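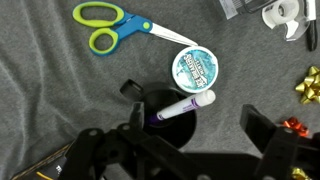
4.2 What people do when the beach is full

Most of the day visitors I met at Lake Rular had come for the swimming, and most of them had a plan that fell apart by eleven in the morning. The car park at Grudach fills early in August, and once it does, you either sit in the queue with the windows down or you drive round to Lolano and hope. I wanted to know what made people choose one or the other, so I left a stack of postcards at the kiosks and asked visitors to jot down where they had meant to go and where they ended up. Writing on a beach is harder than it sounds, and I learned to treat the stationery as part of the method: a marker in a cup and a pair of scissors with bright green handles are the sort of thing I mean, easy to spot against a plain grey cloth and so less likely to wander off in somebody's beach bag. Thick pens also made the answers much easier to read afterwards, though they did make people write less.

Figure 2. Scissors and a marker in a black cup.

By the end of the season I had 736 postcards. I threw out 72 of them, mostly because the two place names were missing or the same child had clearly filled in several (lovely drawings of fish, but not much use to me). What was left was messier than I had hoped, and I think more interesting too.

The first thing that jumped out was how little distance seemed to matter. I had gone in assuming that people would pick the next nearest bit of shore, as the older work on lake resorts tends to suggest. They didn't. Plenty of families drove straight past the shingle cove at the foot of the Grudach road and carried on to Lolano, which is 8 miles further by a lane so narrow that you have to reverse for the milk lorry. When they gave a reason, it was usually ice cream, shade or toilets, and toilets came up a lot more than I had left room for on the card!

Then there is the ferry. The Nwachukwu boat crosses from Grudach to Lolano every hour in summer, and I had expected it to mop up a good share of the people who couldn't park. But you need to park to catch it — a point several visitors made to me in capital letters. Those who did cross by boat had nearly all arrived on foot from the campsite, and they wrote about the crossing as a treat in itself. A few said they hadn't bothered with the beach at the other end and simply came back on the next sailing.

I should say something about the weather, too. My cards don't record it, and I wish they did. A hot still morning brings out a different crowd from a breezy one, and the wind on Rular comes straight down the valley after lunch, so the Lolano side gets choppy while Grudach stays flat. Regulars know this and swap shores halfway through the day. On my cards they look the same as somebody who got turned away at the barrier, and I have no way of pulling the two groups apart now. I come back to this in the next section, where I compare the cards with the ferry's own ticket counts for July and August.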